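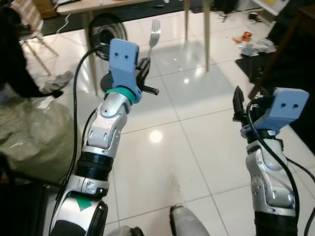
Patricio Villalba says the stock fingers are fine for cutlery and to leave the bracket alone, but I've read his post three times now and he's on the old Clirham fingers, mine are the short angular ones. Not the same grip at all.

So. Two arms, same controller on both, light blue printed brackets at the wrist. Left one has been holding forks for me all week, tines up, handle between the fingers. Metal forks, polished. Works until the wrist rolls and then the fork turns in the fingers — doesn't drop, just turns. I ran 106 picks with the stock black fingers and 41 of them turned. Then put the Fulis pads on and did 40 more, got better but the pads are thick and now I can't get in under a fork lying flat on tile.

What do I try next? Different fingers, more force, or is it the controller? Budget is small, I can print stuff. Don't want to rewire anything before November.

Posted 19 June 2020 by marlo_bench

—

tinsnip489

Not the controller. If it holds straight and only turns on the roll, your contact patch is too short. Short fingers on a round-ish handle is basically a hinge.

Cheap things first:
Cut a shallow V down the inside of ONE finger, leave the other flat. Handle sits in the V and stops turning. Print it, glue it on, see.
Thin rubber instead of the thick pads. I use bike inner tube, the worn kind. Wipe it with alcohol every so often or it picks up dust off the floor and you're back to slick.
Grab nearer the neck. Most of the weight of a fork is up by the tines so holding the end of the handle makes it much worse.

More force did nothing for me except make the motor warm. I went up in steps for an evening and the turning was the same at the top as in the middle.

Also check your wrist cable. If it's looped long from the top of the bracket down the arm it can tug when you roll, and you'd see it more one way than the other. Do you get more turns clockwise?

—

Stimley fan

get the Stimley gripper. had one for a year no problems with spoons forks whatever. its more money but you stop messing about

—

j.okre

Agree with tinsnip on the V, disagree on "not the controller". On my Valdebenito board the close command stops as soon as it feels contact, and it relaxes a bit after. So you measure the grip at close and it looks good, then two seconds later its less. Look for a hold setting. Mine was off by default and I lost teh best part of a weekend on fingers before I found it.

Easy check. Close on the fork, wait, then try turning it by hand. Right after closing and then again after a slow count of ten. If the second one is looser it's the hold, if they're the same go print the V.

For the flat-on-tile problem — shiny tile is a pain for the camera too, by the way, ceiling lights come back at you as a bright spot and my fork detection used to jump to it. I ended up picking from a mat. Bit of give under the fork, so the finger tips get in under the handle even with pads on. And the reflections went away mostly.

If you do want to keep picking off bare tile, grind the tips of the pads to a wedge. Ugly but ok.

One more, run both arms with the same fingers before you compare anything. My left and right were never the same and I blamed the pads for it.

—

marlo_bench

More turns clockwise, yes. Didn't think of the cable. Will try the hold check tonight first as it's free, then the V on the left arm only. Stimley is way over what I have.

We use cookies to remember your settings and keep you signed in. By continuing to use this site you accept our cookie policy. Accept | Manage settings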